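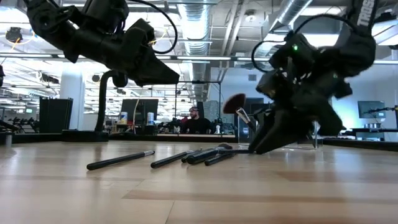

November, late evening

Brush day! I've been wanting to write this one down since lunch. The new grasp scorer (I'm still calling it Gindo, the name has stuck) is finally running inside the main loop, and I love how it deals with thin handles.

The old version treated every brush as a cylinder and got hopelessly muddled when a few of them overlapped. Glossy black handles are horrible for depth, all glints and holes. Gindo scores along the ferrule as well, so it has one bit of silver to hang on to, and it picks whichever brush has the fewest neighbors. I logged 461 candidate grasps before lunch and went through the rejected ones by hand, which sounds dull and was the best part of my day. You can see it changing its mind!

Planner next. Zornitz still wants to swing the wrist the long way around when a held brush points up and to the left. I found a joint limit written in degrees where everything else is in radians. Mine, of course, from the Brostdale branch. Fixed it, and planning dropped from 972 ms to 36 on the same saved start pose. I ran it again because I didn't believe it, and got 36 again.

Still to do:
- left arm should wait higher up while the right one is working
- the replay viewer drops up to 3 frames at the start of a log
- ask the Priedītis list whether their filter copes with shiny metal
- write a test for the units thing, tonight if I can stay awake

Bristles are the next headache. The fan-shaped one has a soft outline that the segmenter keeps shaving down to a stick, and I have an idea about widening the mask before it goes to the collision check. Trying that first thing, before coffee even.

3 comments | 36 likes | Share this entry

This site uses cookies to remember your settings. Accept | Manage cookies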